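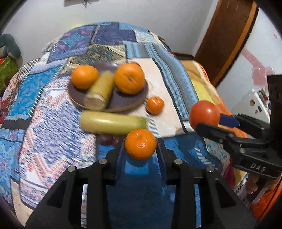 1/ I've been buying produce from the Strand market instead of the supermarket for a full year now. A few people asked what I learned about keeping fruit and vegetables from going bad, so I'm putting it in one thread.

2/ Tomatoes stay on the counter, stem side down, until they're ripe. After that they can go in the fridge for a couple of days. Take them out an hour before you eat them or they taste like nothing.

3/ Citrus is the opposite of what I grew up with. We always had a bowl of oranges on the table and half of them went hard. In the crisper drawer they last three or four weeks. I only keep a couple out for the day.

4/ Tangerines and clementines go faster than oranges because the peel is thin. Check the bottom of the bag when you get home. One moldy one at the bottom will take its neighbors with it.

5/ Potatoes and onions both want a dark, cool spot, but not the same spot. I used to keep them in one bin and the potatoes sprouted every time. Now the onions hang in a net by the back door.

6/ Money, since that was the other question. I wrote down everything we spent on produce. Supermarket year: $2916. Market year: $2820. So it's a savings of less than $100 for the whole year. If you're doing this only to save money I wouldn't bother.

7/ The difference is in what got thrown out. I didn't weigh it, but the compost pail used to need emptying every other day and now it's once or twice a week.

8/ July was the worst month. Peaches and berries were cheap and I bought too many. I now freeze berries the same day, flat on a sheet pan, then into a bag. Peaches I buy four at a time, no matter what the sign says.

9/ Herbs: parsley and cilantro in a jar of water in the fridge with a loose bag on top. Basil in a jar on the counter, never in the fridge. It turns black overnight.

10/ Don't wash anything before you put it away. Greens are the one exception in our house, and those get spun dry and rolled in a dish towel.

11/ Somebody asked about the Cererance produce bags. I used them for two months. They're fine. A paper towel in a regular bag did the same job for my lettuce, so I didn't buy more.

12/ Timing matters at Strand. Before 9 you get the best pick, after 1 you get the best prices. The Jatis stand will do a mixed box for $20 in the last half hour. You don't get to choose what's in it. Ours had a lot of turnips.

13/ If you only change one thing, put the stuff that needs eating at eye level and the long keepers in the drawers. I had it backward for years.

14/ Bananas I still haven't figured out. Open to suggestions.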